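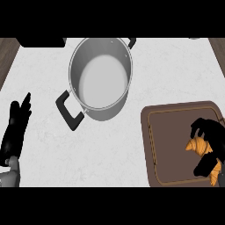
### 3.2 The kitchen task

For the second half of the course we moved everyone onto one simulated kitchen task, and I'll admit I was nervous about it! Our student teams had spent May on block stacking (dull, but it gets the coordinate frames into your head), and a pot, a croissant and a two-handed robot is a fair jump from there. The goal is simple to say: croissant off the cutting board, into the pot. Each team recorded 40 teleoperated demonstrations in Manole, our in-house simulator, and trained a policy on those before touching anything else.

Team Laker went straight for more data and ended up with 60 demos, which I let slide as they logged the extra ones separately. Team Flirkeo kept to the original set and spent their time on the grasp instead, arguing (loudly, and for most of a tutorial) over whether the fingers should close across the middle of the pastry or nearer a tip.
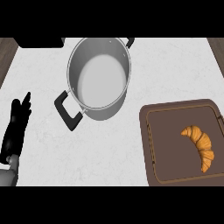
**Figure 1.** The task layout in simulation: an empty steel pot, a croissant on the cutting board, and one black robot hand raised at the left.

We scored every policy over 100 rollouts, with the same scoring script for all teams. Flirkeo's first policy managed 17 successes, and they were a bit gutted, but their failure notes were the best in the class. Most of their misses came at the rim, where the hand let go too early. I'd favour giving marks for that kind of write-up next time, and Section 4 goes through their notes in more detail.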